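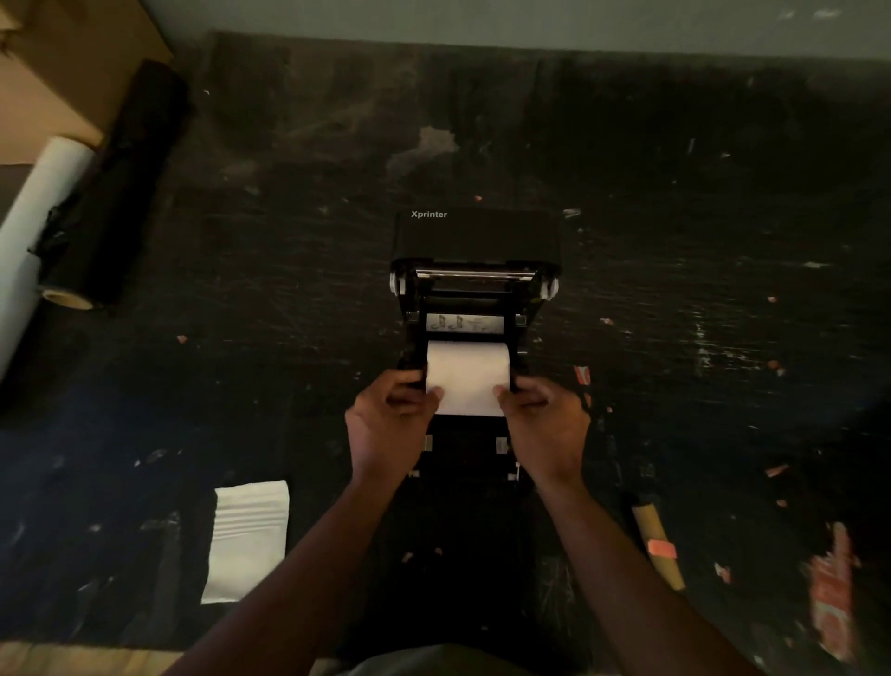
Tadeo Ledesma wrote in to say that his arm learned the label roll change from 18 good demonstrations after failing on a much bigger set, and that the only thing he changed was how he moved his own hands. Several of the tips on this page come from his letter. The rest are from our own bench in Deltby.

Do it by hand first. Load the roll a few times with nothing recording until you settle on one way of doing it, then keep to that way. If you sometimes take the roll by the ends and sometimes by the top, the arm gets a muddle of both.

Hold the roll by its sides. Two hands, one on each side, lower it straight between the guides. Fingers over the top hide the slot from a head camera.

Start with the cover open. Opening the lid is a separate task and should be recorded separately. We tried the whole job in one take and the arm kept pushing at a lid that was already up.

Slow down near the guides – half your normal speed is fine. Don't stop dead, though. Long pauses get learned too, and you'll have an arm that hovers.

Keep your forearms low and out to the sides so the camera can see between them.

Move the printer a little between takes. A hand's width and a slight turn is plenty. Leave the clutter where it is if the arm will be working around clutter later.

Record some fumbles, but only ones you fix. Set the roll in crooked, straighten it, finish. Throw out any take where you gave up.

On remote control, take up the slack in the grips before you touch the roll. The Skillov handles have a dead spot at the start of the squeeze, and new people crush the first roll or drop it. Use an old roll for practice.

Feed the end of the paper last, and leave a short strip showing past the roller. Tadeo ends every take with his hands pulled back clear of the printer for 2 seconds, and we now do the same.

Name the takes as you go. I had 1239 clips from October with no notes and ended up deleting most of them.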